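Chapter 4
Before the First Reel: How a Trailer Teaches Us to Watch

In this chapter
Why a trailer is a piece of storytelling in its own right
The promise, the turn and the button
How casting and setting do their work in two minutes
Reading a trailer against the finished film

When I was a student, my favorite seat in the campus cinema was on the aisle, four rows from the back, and I liked to be in it a good ten minutes before anyone else I knew had finished parking. My friends thought I was being fussy. I simply couldn't bear to miss the trailers! I loved them then and I love them now, even the bad ones (perhaps especially the bad ones), and over the years I have come to believe that a person who learns to watch a trailer carefully will watch everything else a little better too.

You have already met the scene, the sequence and the act in the first three chapters. A trailer borrows from all of them, and then it cheats. It may take a line from the last act and lay it over a picture from the first. It may let two people appear to be talking to each other when, in the film itself, they never share a room. Editors call this cross-laying in some shops and plain old stitching in others, and we will use "stitching" in this book, mostly to save your pencils.

Our main example for the chapter is Morkden, a wartime romance directed by Zoila Guzmán. It suits us nicely, with two handsome leads, a snowbound town, a letter that arrives too late, and a great deal of wool. The first trailer came out on 8/27/21 and the second followed in October, and they might as well be selling two different movies. The first is all longing looks and train windows. The second has hardly a kiss in it, and moves along like a thriller, with boots on stairs and a telephone nobody picks up. Both were cut from the same footage by the same small company, Trorkik, whose lead editor, Dayana Betancur, kept her working notes and was generous enough to let us read them.

Those notes are a treat. The first trailer began as a list of 1,293 shots that she thought might be useful, which she whittled down over several weeks until 39 were left. One shot of the heroine brushing snow from a windowsill was taken out and put back so many times that the margin beside it is gray with eraser marks. It stayed in the end, and it lasts less than two seconds. When you watch the trailer for Exercise 4.1, see if you can catch it.

Betancur divides her work into three parts, and so will we. The promise is the opening stretch, in which we learn what sort of evening we are being offered. The turn is the moment when something goes wrong, often marked by a change in the music or by a sudden quiet. The button is the little extra piece after the title card, a joke or a shock or a last look, meant to send you off to get your popcorn with the film still on your mind. You'll find exceptions to this pattern, of course, and I hope you will bring them to class and argue about them.

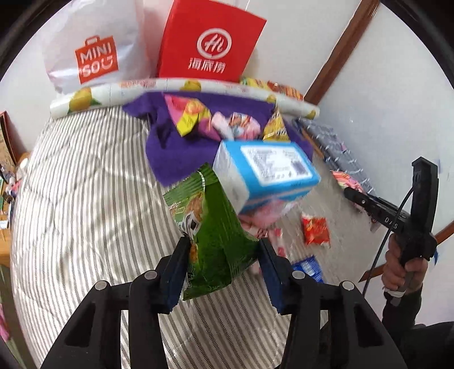 Faces are the quickest way for a trailer to make its promise, and a studio with two well-known stars will generally put both of them in front of you before you have settled into your coat. A face we know brings its earlier parts along with it. We see the actor who played the faithless husband, and we are already a bit suspicious of him, though he has done nothing yet but carry a suitcase. Packaging has always worked this way. Think of a green snack bag with orange-brown shapes printed down one side of it, which tells you that something to eat is inside long before you get to any of the small lettering. A good casting choice does the same for a film, and a trailer editor leans on it happily.

Setting comes next, and it is easy to underrate. In the Morkden trailers the town of Lusness does a good deal of the acting. Guzmán shot the exteriors there over 22 days, and the cinematographer waited for low light whenever the schedule allowed, so that even the coal yard looks like a place you might want to be kissed in. Some reviewers felt that all this loveliness softened the war. Others were perfectly glad to be softened. We'll come back to that quarrel in Chapter 7, when we look at Guzmán's earlier film, Henao, and at what critics mean by "too pretty."

Before you read on, watch both Morkden trailers twice, the second time with the sound off. Write down where you think the promise ends and the turn begins in each. Keep your notes, untidy as they may be. You will need them for Section 4.1, which starts with the music.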